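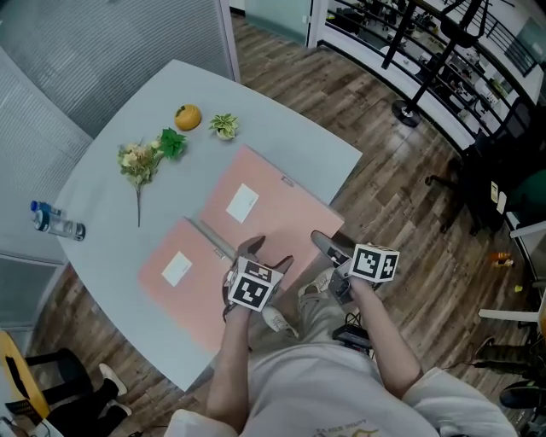 # 桌面文件与陈设整理数据集：数据说明

## 一、概述

本数据集由 Coltgate 办公环境资料室编制，收录办公区桌面整理活动的图像记录，内容以文件夹的开合与归位、小型陈设的摆放为主。全集共 761 条记录，分为 9 个任务组，供室内整理、物品归类及图文对应方面的研究使用。

本说明适用于 Makulstead 分部提交的全部记录。Drisumden 分部的档案柜记录另行成册，不在本说明范围之内。

## 二、物品范围

各任务组的物品由分部自行选配，登记时采用下列统一名称：

- 文件夹：以颜色为首要标识，如“粉色文件夹”。带金属装订条者，须在备注栏注明；内页贴有白色标签者，只登记标签的有无，不转录文字。
- 植物类：小型盆栽多肉、仿真花、仿真绿叶分别登记，不得合并为“绿植”。
- 装饰类：如带绿色果柄的橙色玩具南瓜。
- 日用品：如透明塑料水瓶。瓶盖颜色单列一栏，直立或横放亦须注明。

夹子等小型金属件附着于文件夹时，随文件夹登记，不另立条目。

## 三、场地与桌面

桌面登记项包括颜色、轮廓及所在区域的地面样式。浅灰蓝色圆角桌统一编入“圆角桌”一类。桌子周围的椅子、隔断、栏杆等列为背景物，仅作概括标注；地面上的零散小物如无法辨认，按颜色登记即可，例如“黄色小物件”。

## 四、标注规则

1. 文件夹状态分为“合拢”“半开”“平摊”三种。两面均贴近桌面时，方可标为“平摊”。
2. 位置以坐者一侧为近端，对侧为远端，左右方向亦以坐者为准。
3. 仿真花与仿真叶相邻摆放时，仍按两件物品标注，并填写相邻关系。
4. 被遮挡的物品只标注可见部分，不推测其完整形状。
5. 不以单张图像判断整理是否完成。完成情况仅依据整段记录填写。

标注员对物品名称有疑义时，应填写“待核”，交复核人员处理。每组抽取 40 条进行二次复核，复核意见与原标注一并保留。

## 五、文件组织

记录按任务组存放，每个子目录最多 200 条，超出部分顺延至下一子目录。物品名称表与标注文件置于同一目录，修订名称表时须同步更新版本号。

## 六、使用限制

本数据集限于研究用途。使用者不得借助衣着、陈设或周边环境识别在场人员，亦不得将标签、纸张上的零星文字用于还原文件内容。对外发布样例前，应取得资料室书面同意。

## 七、已知局限

物品以办公桌常见的小件为主，大型文件盒与抽屉类物品较少。仿真植物的颜色名称在早期批次中存在不一致之处，“奶油色”与“米白色”曾经混用，九月批次起统一为“奶油色”。Öberg 名称表沿用旧称，与本数据集对照时需先行转换。

## 八、维护与联系

本说明由 Kelly Bellamy 负责维护。更正意见请注明任务组编号、记录编号及所涉字段，提交至 Coltgate 办公环境资料室。

相关条目

Drisumden 档案柜记录说明
Öberg 物品名称对照表
Makulstead 分部桌面登记细则
标注复核流程（九月修订）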